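Folding and Putting Away Knits (Skotthorpe Linen Closet Guide, part 7) 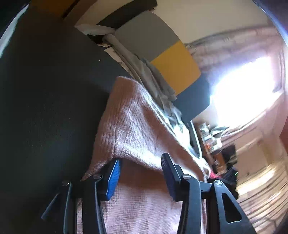

Do I have to fold sweaters, or can I hang them?
Fold them. Hangers pull the shoulders into little points, and a heavy knit gets longer every week it hangs there.

I do my knits in October, when the closet flips over to winter, and again whenever the stack starts to lean. The dusty pink ribbed one gets the same treatment as everything else, ribs and all!

1. Clear a flat spot bigger than the sweater with its arms out. I use the bed.
2. Lay it face down and smooth it from the neck to the hem with your palms (don't tug, ribbing stretches).
3. Fold one side in to the middle, then lay the sleeve straight down along it. Do the other side.
4. Bring the hem up to the neck. For a Wodex bin, fold once more so it's no wider than 10 inches.
5. Stack with the fold facing you, heaviest at the bottom.

Note: If the hem curls, roll it back with your fingers before step 4. So-yul Geum taught me to do it while the sweater's still face down, and it's so much easier that way.

Caution: Take off rings and bracelets first. One snag in a rib can run a long way, and you can't just snip it. Pull the loop through to the inside with a blunt needle.

Bins and labels are in part 8.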